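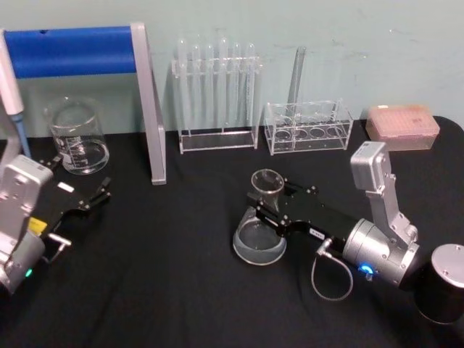
后排的玻璃器皿和塑料架,铺黑布的那张台子。

笔记 > 湿化学间 > 清洗与水质
阅读约 4 分钟

星期四,下午

Ramska 清洗剂的试用又拖了一周,先把手头有的写下来,免得下次开会大家凭印象说话。

起因是 Bonholm 那边的说法:换了 Ramska 以后,容量瓶内壁挂水珠的情况“基本消失”。我问基本是多少,没有数。问对照是什么,说是“以前的样子”。以前的样子我也记得,记得不太一样。

我们自己的做法:同一批容量瓶分两组,一组用老办法(碱液泡过夜,自来水冲,纯水荡洗),一组用 Ramska 按说明书来,浸泡温度 65 度,时间 10 分钟。洗完倒扣沥干,再装纯水倒空,看内壁水膜破不破。判定的人不知道哪只是哪组,瓶底贴胶带盖住记号。

结果:Ramska 组挂珠的有 2 只,老办法组也是 2 只。就这样。

有人会说样本太小,同意。但样本小的时候,两边都不能拿来说事,包括那句“基本消失”。

另外三件让我不放心的:

一、说明书上写残留“可忽略”,没写用什么方法测的。我拿最后一遍荡洗水测了电导,跟空白分不开。可是非离子型的表面活性剂电导本来就看不出来,这个数不能当证据用。要测得走总有机碳,仪器在 Malik 楼,排队。

二、老办法那组泡过夜,Ramska 只泡十分钟,拿这个说它“更快”可以,说它“更干净”不行。要比就应该再加一组:老碱液也加热到 65 度,泡同样时间。我怀疑起作用的主要是温度。没做之前这句话也只是怀疑。

三、磨口。上次有一只塞子洗完发涩,怀疑是清洗剂干在磨口里,也可能是那只塞子本来就配错了瓶。没有记录原配编号,查不了。以后塞子跟瓶子用线拴着洗,别再一盆倒进去。

顺便记一笔纯水机。Vernach 的滤芯标称可以用“长达 9 个月”,我们这台出水电阻率早就开始往下走了。厂家的意思是进水太差,可是当初装机的时候进水是他们自己测过的,说没问题。两句话总有一句要改。现在的做法:每天早上第一杯放掉,读数写在机器旁边那张纸上,写具体数字,别打勾。上个月整页都是勾,等于没记。

烘干也有分歧。有人坚持容量瓶不能进烘箱,有人说低温没关系。两边引的都是“大家都这么说”。我倾向于不烘,倒扣晾着,反正也不差这一晚。想烘的人请先拿一只做称量校正,烘前烘后各来几遍,把数拿来看。

还没做的:
- 加热碱液那一组
- 荡洗水的总有机碳,等 Malik 楼的机时
- 移液管没试。管尖那一段最难洗,也是 Bonholm 完全没提的
- 问 Ramska 要残留测试的原始方法,只要方法,宣传页不用再寄

采购单我先不签。便宜不便宜是另一回事,现在的数据只够说它没比老办法差。老碱液还剩大半桶,先用着,用的人记得戴面屏。

评论 2 · 分享 0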